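Journal > Household > Clothing and Care

On Keeping Fewer Clothes

March 14, 2021

Regular readers of this journal will recall that last August I undertook to reduce the contents of my wardrobe. The purpose of this entry is to report on the outcome and to set down the rules that are now in force in this household.

The first count, taken before anything was removed, came to 77 garments, excluding socks and underwear. This figure was higher than I had expected. A good part of it consisted of shirts bought during the years I worked in Salem, when a clean collar was required each day. I have not needed a collar with any frequency since moving to Stanivent, and most of those shirts had not left their hangers in that time.

Garments were sorted according to when they had last been worn. Anything not worn within 2 years was set aside for donation. Exceptions were granted to one suit and to the raincoat my father purchased in 2000, which still keeps out the rain and will remain.

Cotton T-shirts proved the most difficult class to judge. They are cheap to replace and easy to keep, and so they collect. I have adopted the practice of inspecting the hems before anything else. A faded shirt may be worn for gardening for many years, but a hem that has begun to come undone should be repaired the same week or the shirt should be cut up for cleaning cloths.

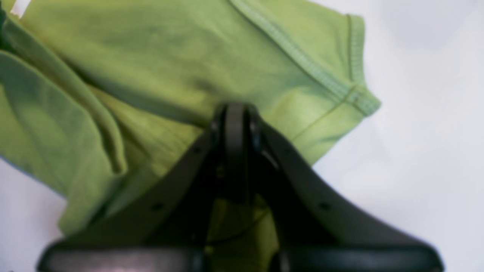
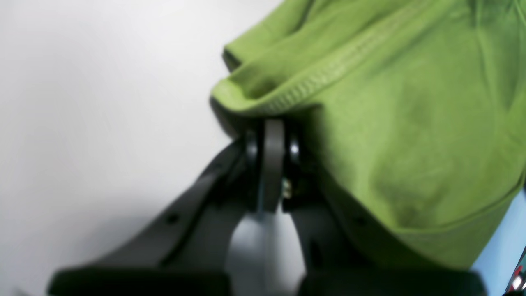 Lime-green fabric, likely cotton, with the stitching along the hem.

My neighbor Dirceu Cavalcanti has objected to this approach. It is his position that a T-shirt should be judged by the neck, as a stretched neck cannot be put right at home. I accept the point as it applies to white undershirts. I do not accept it in general, and we have agreed to leave the matter there.

Laundry arrangements have also been revised. Colored cottons are now washed cold, inside out, and hung indoors. The dryer is reserved for towels and bedding. Shirts are folded in thirds and stored upright in the second drawer, an arrangement that required the removal of the old dividers.

The final count stands at 15 shirts of all kinds. Trousers and sweaters have not yet been reviewed and will be addressed in a later entry. Donated items were delivered to the Domard Street collection point in two trips. Readers who intend to do the same should note that the side entrance is closed for repairs and that bags must be tied.

Correspondence on the subject of moths is still being answered in the order received.

Recent entries
Replacing the Kitchen Tap Washer
A Weekend at Sollness
Cedar Blocks and Moths: A Second Report
Notes on Storing Winter Blankets

This site uses cookies to remember your settings. By continuing to read, you accept their use.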